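3.2 What people keep on the worktop

I should say at the start of this section that I never meant to study worktops. The plan Sneha Joshi and I wrote was about food waste, and the kitchen diaries were supposed to tell us when people threw things out. But the diaries kept drifting. People would begin with a bag of spinach and end up telling us, at great length, why the kettle lived where it did. After the first 90 diaries we gave in and added a page for it.

In the end 327 households sent something back, out of the 2,081 we wrote to, and I was pleased with that (Sneha less so, she had hoped for more). We asked each household to list whatever stood on the worktop at the moment they sat down to write, and then to say which of those things had a proper home somewhere else. That second question did most of the work. A bread bin belongs on the worktop and everyone agrees about it. A spray bottle belongs under the sink, and yet it came up again and again among the things left out, usually with a small apology in the margin.

I've come to call these things "lodgers". They have a cupboard of their own but they don't sleep there. Knives, salt and cleaning sprays were typical lodgers, and so were trays, which are awkward to put away and easy to lean on a wall and forget. 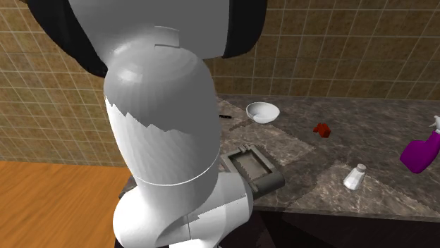 Figure 4. A rendered kitchen worktop with a bowl, a spray bottle and a shaker among the items left out.

Akash Nishad, who coded the diaries with me, thought at first that lodgers were simply a sign of small kitchens. I thought so too! But the people with the most cupboard space wrote about them just as often, and a fair few of them were quite cross about it. What seemed to matter more was how many people cooked. In homes with one cook the lodgers stayed in one spot, near the hob as a rule, and the cook could tell us exactly why. With two or more cooks they wandered -- and so did the explanations. One couple filled in the page separately and disagreed about where the salt was kept.

We did try sorting the answers by the age of the kitchen, but too many people had left that box blank or written "old", so I've left it out of Table 3. The question of who does the wiping down is taken up in 3.3.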